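Stekside Skills Closet, Drirkville: Frequently Asked Questions
Last updated Nov 15, 2018

What is the Skills Closet?
A closet. It holds stethoscopes, blood pressure cuffs, practice bandages, and the small stuff that goes with them, and it lends all of this to students in the nursing assistant and first aid classes. You'll find it next to Room 407. The door sticks, so lift and push.

Do I have to pay?
Borrowing is free. Losing things is less free. A replacement stethoscope is billed to your student account at whatever we paid for it, and students have been surprised to learn that we didn't get them out of a cereal box.

How long can I keep a stethoscope?
Four days, or until your next lab, whichever comes first. You can renew once by calling extension 1052. Leaving a message that says "hi, it's me" does not count as a renewal.

Can I pick a color?
You can ask. We have blue and black, and during midterms we have whatever is on the hook. They all work the same on a patient.

How do I clean it before I bring it back?
Wipe the earpieces, the tubing and the chest piece with an alcohol wipe, and let it air dry. Please don't put it under the faucet, in a bowl, or (spring term, two separate people) in a dishwasher. A little hand lotion and neck sweat every day will make the tubing stiff over time, so wipe that part even if it looks fine.

Which wipes should I use?
We stock Clinuvex singles, which come out of the drawer by the door. Any plain 70 percent isopropyl wipe will do the job. Bleach wipes will not, and neither will the lemon furniture ones. Take one or two packets at a time. A box holds 100 and we would like it to last into December.

Is an unopened packet still good if I found it at the bottom of my bag?
Check the date, then squeeze it gently. If it feels dry and flat, it's a bookmark. If there's a tear or a pinhole along the seal, toss it.

What are the sponges for?
Wiping down lab tables, trays and the outsides of the storage boxes. They are not for stethoscopes, practice arms, or lunch dishes. We know about the lunch dishes. Rinse the sponge when you're done, squeeze it out, and stand it on its narrow edge by the sink. A sponge left lying in a puddle has a smell that gets into the whole hallway.

Why green?
They were on sale. The bright ones also turned out to be hard to lose, and we've kept buying them.

How should I pack the stethoscope away?
Loosely. Lay the tubing in a wide loop, set the chest piece on top, and stop there. Folding it in half puts a crease in the tubing right where you need it to be open, and winding it around your hand like an extension cord is worse. Give it some room from chargers and other cords while you're at it. A stethoscope will knot itself into anything long and thin, and it does this overnight.

What goes in the square boxes with lids?
Small loose items - spare eartips, tape, the name tags, cuff bulbs. The stethoscopes themselves will go in if you force them, which is how we ended up with a rule about it. Dry everything before the lid goes on. If a lid won't close, take something out.

The label came off my box. Is that a problem?
Only for whoever opens it next. Write a new one with the marker on the shelf. "Misc." is not a label, and we have three boxes that prove it.

What is the Schnyder shelf?
The top one, where the teaching stethoscopes live, the kind with two sets of earpieces. Instructors only. If you are tall, please pretend otherwise.

I can't hear anything. Is mine broken?
Probably not. Point the eartips forward, toward your nose. If the chest piece has two sides, turn it a half turn at the stem until it clicks, then tap it lightly. If you still get silence, look for lint in the eartips and try not to think about whose it is. After that, put it in the repair bin with a note saying what you tried.

Can I return things when the closet is locked?
Use the drop bin under the bulletin board. Put small items in a bag first. Sponges do not go in the drop bin, in any condition.
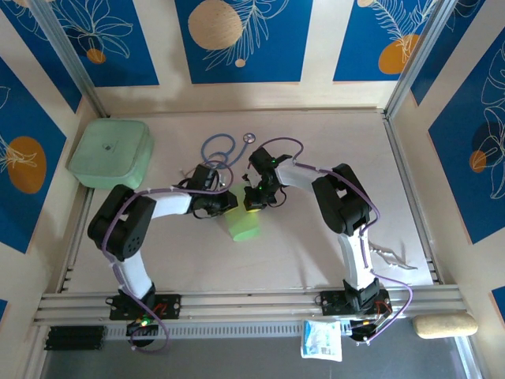
One reader wrote in to say that the wide loop works fine at home too, but only if you have a drawer, and asked whether hanging a stethoscope on a doorknob counts as storage. Her tubing has a bend in it now and she suspects the doorknob.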